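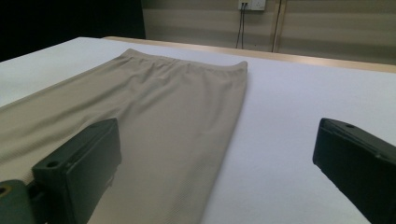

FARKVILLE, 15 November 2021 - Marora, the regional clothing reuse and repair network, today announced the opening of a new sorting and mending center in Farkville, its largest site to date. The center will receive donated clothing from households across the county, grade it by condition, carry out basic repairs and pass it on to partner agencies at no charge. Everyday items such as beige knit pants with an elastic waistband are among the garments most often requested by those agencies, and the center has been planned with that kind of clothing in mind. Formal wear and outerwear will continue to be handled at the existing Kandville site.

The Farkville center occupies the former Figueroa printing works on the east side of town. Marora signed a lease on the building in August, and interior work was completed last month. The ground floor holds the receiving area, the grading stations and a laundry. The mending room and the offices are on the upper floor, where the north-facing windows of the old composing room have been kept.

At full operation the center is expected to process 700 garments a day. Marora has hired 15 full-time employees for the site, of whom nine will work in grading and the rest in mending, laundry and dispatch. All of the positions are based in Farkville. Training for the first group of employees was held at Kandville and concluded this week.

"Families who come to our partner agencies are looking for plain, sound clothing that fits and can be washed at home," Marora said in a statement. "The Farkville center allows us to supply it in the sizes that are asked for, and to do so within days of a request. We thank the residents of Farkville for their welcome and look forward to a long association with the town."

Until now, clothing donated in Farkville has been sent to Kandville for grading, and a portion of it has then been returned to Farkville for distribution. The arrangement has led to delays, particularly at the start of the school year and in the first cold weeks of the fall. Under the new system, donations received in the eastern half of the county will be graded, stored and issued from Farkville, and only items that call for specialist work will travel.

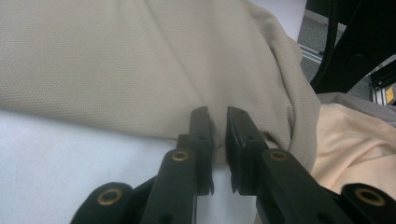
Beige fabric with a fine texture, on a white surface.

Knitted fabrics make up a growing share of the clothing that Marora receives, and they call for different handling from woven cloth. A pulled thread or a small hole in a knit can spread with washing if it is left alone, while a stretched waistband will often make an otherwise good garment unusable. The Farkville mending room has therefore been equipped with seven sewing machines suited to stretch fabrics. Elastic, thread and replacement fastenings will be bought centrally and shared between the two sites.

Marora has also revised its grading standard in time for the opening. Garments will now be placed in one of four grades: ready to issue, wash and issue, mend, and recycle. The earlier standard had no separate grade for items that needed only laundering, and these were frequently held back with items awaiting repair. The revised standard applies at both Farkville and Kandville with immediate effect. Copies are available to partner agencies on request.

Textiles placed in the recycle grade will be baled on site and sold to licensed processors. Income from these sales will be used to meet the running costs of the laundry.

Donations

Members of the public may bring clean, dry clothing to the receiving entrance on the south side of the building during posted hours. Adult and children's clothing is accepted in all sizes, as are bed linen and towels. The center cannot accept pillows, carpets, mattresses or footwear. Donors are asked to use closed bags and to keep children's clothing separate from adult clothing where possible. Receipts will be issued at the desk.

Bags should not be left outside the building when the center is closed. The drop-off bins at the Farkville bus depot will remain in place through the winter - they will be emptied more often than before - and a decision on their future will be made in the spring.

Partner agencies

Schools, shelters, clinics and other agencies that wish to receive clothing from the center may apply to become partners. There is no fee. Agencies already registered with Marora at Kandville do not need to apply again, but those in the eastern half of the county should direct new requests to Farkville from the date of opening. Requests should state the number of people to be served, the sizes needed and the date by which the clothing is required. Urgent requests, including those that follow a fire or flood, will be given priority at both sites.

About Marora

Marora collects, repairs and distributes used clothing and household textiles. It operates centers in Kandville and Farkville and supplies partner agencies throughout the county. Its work is funded by grants, individual gifts and the sale of textiles for recycling. Marora does not sell donated clothing to the public.

Media inquiries

Requests for interviews, tours of the Farkville center and further information should be addressed to the Marora press office in Kandville. Tours for members of the press can be arranged with two working days' notice.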